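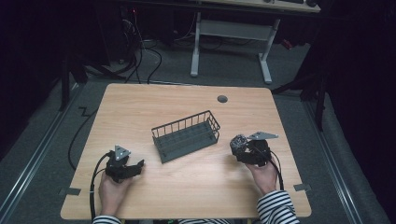 *Wire basket on the oak-grain table.*

I bought the Calov wire basket in October to hold mail and keys by the front door. After 9 weeks I have moved it twice and kept it, so I guess that counts as a recommendation, with some complaints.

The basket is well made for the price. The welds are smooth and none of the bars has bent. Mine spent two weeks as a fruit basket, and a full load of oranges did not make it sag. Lemons were fine too. Grapes were a mess, and I should have known that.

**What I don't like**

- Small things fall through. Coins, a house key, and one earring so far. I cut a piece of shelf liner for the bottom.
- It slides on a smooth table. Stick-on felt pads make this worse, so get rubber ones.
- Dust collects where the bars meet. A dry paintbrush gets it out faster than a cloth.

Before this I had the Jurine basket, the one with the folding handles. It held more, but the handles rattled every time I picked it up and the finish chipped within 3 months. My neighbor Didier Riviere still uses his and says the chips don't bother him.

The Calov can go on a shelf or a table. I would not hang it. It comes with no hooks, and the ones I tried from the hardware store let it tip forward.

Four stars. I'd buy a second one if they made it a little deeper.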